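Replaying Zulness on the handheld

2020-09-01

I finished Zulness again last night. It came out in 2008 and I first played it on a borrowed cartridge, so I never saw the ending until a few years later. This was my third full run and the first one where I kept everybody in the party alive through the Prerkivier chapters.

For anyone who hasn't played it, Zulness is a turn-based RPG with a grid, a bit slow at the start. You have 14 characters to pick from and only a few slots, and the game doesn't warn you that some of them leave for good if you bench them too long. I lost Iwasaki that way on my first run. He's the old spearman you meet at the ferry, and he looks weak for the first couple of hours. His defense growth is the best in the game once he gets past level 11. If you bring him along to the salt mine and let him take the front row, he pays you back.

This time my main team was Iwasaki, Deltura and the hero, with the fourth slot changing depending on the map. Deltura is the healer, but I build her for speed and give her the short bow. Her second healing spell costs too much for what it does. The first one, cast twice, gets you further on the same points. I know the forums prefer the heavy robe build — I tried it in March and gave up at the second castle because she was always acting last. 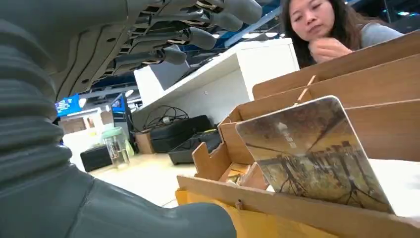 A woman leaning in over the tabletop, with a gray robotic hand in the foreground.

The Prerkivier chapters are where most people stop. The map is a swamp with three levels, and the water rises every few turns. The trick is to ignore the chests on the bottom level until you've opened the gate on the east side. Once the gate is open the water stays where it is and you can go back down for everything. I missed this twice. The only hint is one line from a fisherman in the village before it, and he's standing behind a house.

The boss there has two forms. Save your items for the second one. It uses sleep on whoever has the highest attack, so I took the good sword off the hero and let Iwasaki carry it, with the sleep ring on him. That fight took me 11 turns, which I was happy with.

I also want to mention the script. Hatsue Miyazaki wrote to me after my last post and pointed out that the innkeeper's lines change depending on who is leading the party. I had never noticed. If Deltura leads, the innkeeper calls her by her childhood name, and there's a short talk about her brother that doesn't appear anywhere else. It explains why she won't enter the chapel later on. Thanks, Hatsue.

Things I still haven't done: the arena past rank 2, the second lighthouse, and the fishing list. I don't think I'll do the fishing list. The eel only bites at night, and the clock runs slowly on the handheld.

Next I'm going back to the ferry save to try it with the thief in the fourth slot the whole way. I'll post the levels when I get to the salt mine.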